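The Second Bin

Short fiction | Posted 2019-02-15
Print this page | E-mail this story
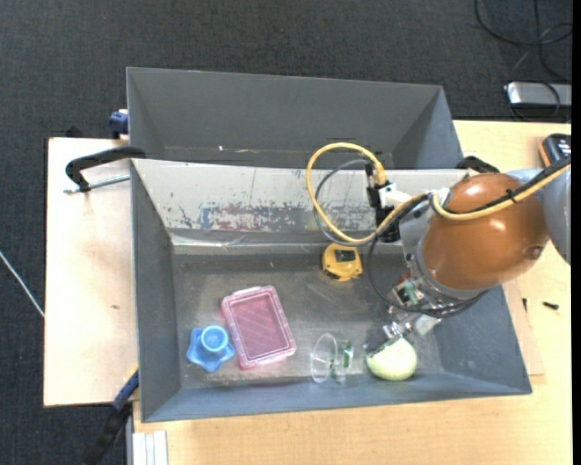

The terms of employment at Drurnix stated that an instructor should complete 500 transfers before being permitted to work without supervision. A transfer was defined as the removal of one object from the front bin and its release in the rear bin, with the arm guided at all times by the instructor's hand on the remote control. Ülle Laur had read the definition twice on the bus from Amstead. It made no mention of the order in which the objects were to be taken, and on her first morning she considered this a serious omission. The yellow tape measure lay near the worn wall, the blue star with its round cup was in the corner, and the clear cup had been laid on its side. She brought the gripper down to the pale green ball, as it seemed to her the least likely to object.

"You are hesitating," said Rimantas Lukoševičius, who was seated behind her with the record sheet.

"I was deciding."

"The arm will learn that as well."

He did not say this unkindly. He had been with the firm since the Iler contract, and it was his duty to inform new instructors that everything they did with the control would be kept and studied. If the instructor stopped above an object, the arm would one day stop above an object. If the instructor approached from the left out of habit, so would the arm, in rooms the instructor would never enter.

Ülle closed the fingers, raised the ball, and carried it over the wall. Rimantas made a mark.

By the end of January she had reached transfer 746 and no longer required him. He continued to attend. Under the regulations an observer was entitled to ten minutes per session, and he used all of them, generally in silence, with his coat on.

The first trial without an instructor took place on a gray afternoon. Ülle set the control on the shelf and stood with her hands behind her back, as the procedure required. The arm moved out over the bin, descended toward the ball, and stopped.

It remained there for four seconds. Rimantas looked at the clock and then at her.

"Shall I enter it as a fault?" he asked.

The form provided a box for faults and a box for remarks. She asked him to leave both of them open until the arm had finished, and he lowered the pen. The fingers closed.

Recent stories
The Night Ledger
Man, a Ferry Town
Letters to the Water Office
A Chair for the Deputy

Print this page | E-mail this story

Contact the editors | Copyright 2019, all rights reserved | Back to top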